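# The Padlocks We Keep

My grandmother's padlocks came to me in a biscuit tin, along with a ball of string and a great many keys that fitted none of them. I was twelve, and I spent the better part of an October sitting on the back step in Gakamside, trying every key in every lock. I have had a soft spot for them ever since, the small ordinary kind that hang on sheds and bicycles and garden gates, and I suspect plenty of readers have a drawer at home that would tell the same story.

For this piece I wanted to spend time with such locks properly, out on a table, with good wallpaper for company. 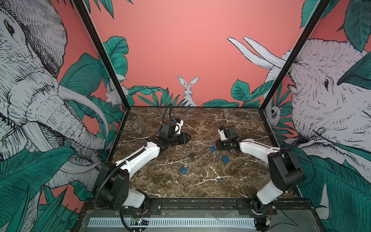
*Elephants, a rabbit and plenty of teal leaves around the marble.*

Dark stone is a kind surface for small metal things. A key dropped on a pale kitchen counter vanishes, at least in my house, and on brown marble it has a fighting chance. Pádraig Gallagher, who ran the key counter at Goredell for 16 years, laid his work out on an old slate washstand and swore he never lost so much as a pin. He also taught me to leave a lock open with its key in it until I had decided where it was going to live, a habit that has saved me more trips to the hardware store than I'd care to admit.

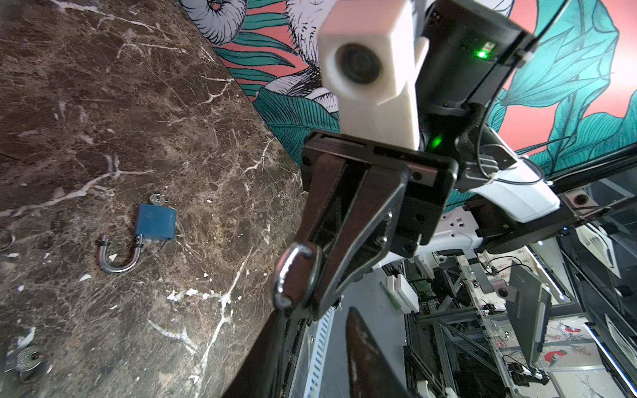 **Should I oil a stiff padlock?**

Go easy on the oil, which gathers dust over time. A little dry graphite in the keyway, followed by a few turns of the key, is a good place to start with an ordinary pin padlock.

Pairing the keys comes next, and it is the part I love best (my family will tell you I have ruined whole Sunday lunches with it). Try a key gently, never force it, and if it turns, tie it to its lock right away.
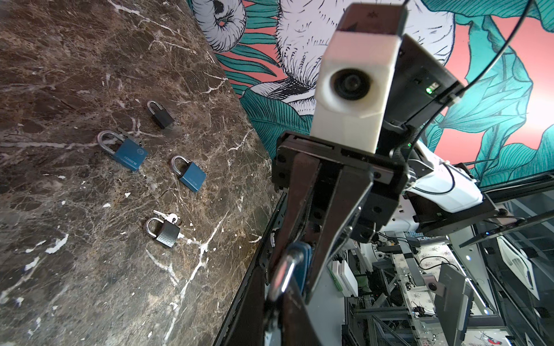 My friend Obadia Tanui sorts his by job, shed locks in one jar and luggage locks in another, and he thinks my way of doing things is hopelessly sentimental. I sort by color, you see. Blue and black make an easy start, two of each on the marble, and a black one with its pair of little keys fanned out on top goes straight to the finished side as far as I'm concerned. Obadia would want to know what it was for first. We have been arguing over this since we shared a workshop on Skarnilent Street, with a wobbly Tabrizi cabinet between us and 57 hooks along the wall, and I don't expect either of us to give in now.

Some locks carry a name, and I do like a name. The open blue one here says BLOSSOM in small light letters along its edge, which seems to me a lovely thing to find on a padlock.

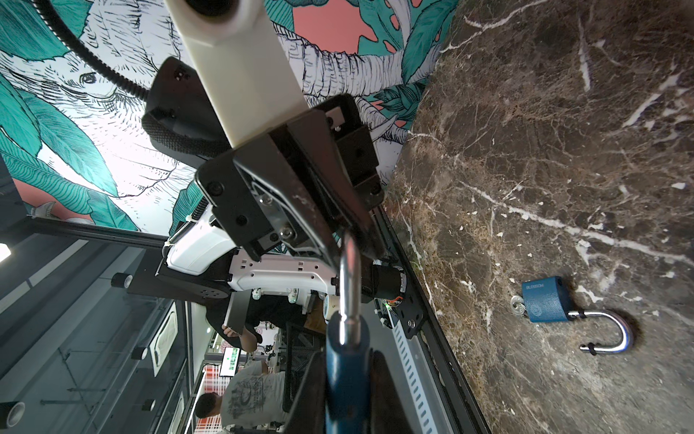
## Putting Them Away

Choose a shallow drawer if you have one, and line it with felt or an old dish towel. Close each lock around a loop of ribbon with its keys tied on, and put any spare key in an envelope with a note saying where the lock is used. Keep that envelope in another room. My own spares live in my grandmother's tin, under the string, with the keys that never did fit anything.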